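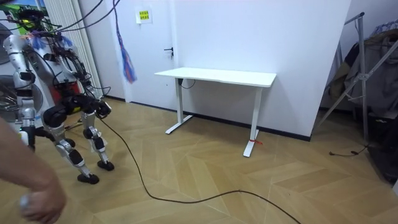

Light herringbone floor, with the radiator and door behind. Koivisto Building, Clatport.

Call for participants: do wood floor care products do anything?

Posted 29 January 2018

Tudard is looking for 20 households in and near Clatport with a herringbone wood floor in at least one room that gets walked on every day. You will look after half of that floor with a product called Drelus and the other half with a damp mop and plain water. After 8 weeks we compare the halves.

The Drelus label says it "revives" wood, "feeds" it and leaves it "visibly younger." We have read a lot of labels like this one and have our doubts. We don't know what a floor eats. We are also not convinced that a person on her knees looking for a difference is a fair judge of whether there is one, so the people who grade your floor will not be told which half got the bottle. The study is paid for out of reader subscriptions. The manufacturer has no part in it, and we bought the product at full price, which was too much.

Who we want

You rent or own, it makes no difference, but if you rent we need your landlord's okay in writing. The floor has to be real wood laid in a herringbone pattern. Printed vinyl won't do, and we will check. Light finishes are preferred, as scuffs are easier to grade on them. Dogs, children and hard shoes are welcome. A room with a radiator is a plus. We are told that the boards beside the heat dry out first and benefit most from feeding, and we would like to see that for ourselves.

Please don't apply if your floor was sanded or refinished in the past year, if you have a cleaning service that won't change its routine, or if you already use Drelus and love it. The same goes for people who already hate it.

What you would do

Clean the whole floor 2 times a week, each half its own way, and write down the day in the log sheet we give you. Keep rugs off the test area. Let us in at the start and at the end to photograph and grade the boards. Each visit is short, but the furniture has to be out of the way before we get there. If you skip a cleaning, say so in the log. A log with gaps is more use to us than a perfect one filled in the night before.

What you get

A mop, the product, and a $20 hardware store card after the final visit. There is no prize drawing. We can't promise your floor will look better, and we'd be a little surprised if it did.

To apply

Write to Tudard, Floor Study, Koivisto Building, 1712 Clatport. Include the size of the room, how old the floor is if you know, and what you clean it with now. First visits are in April. We will answer everyone who includes a phone number.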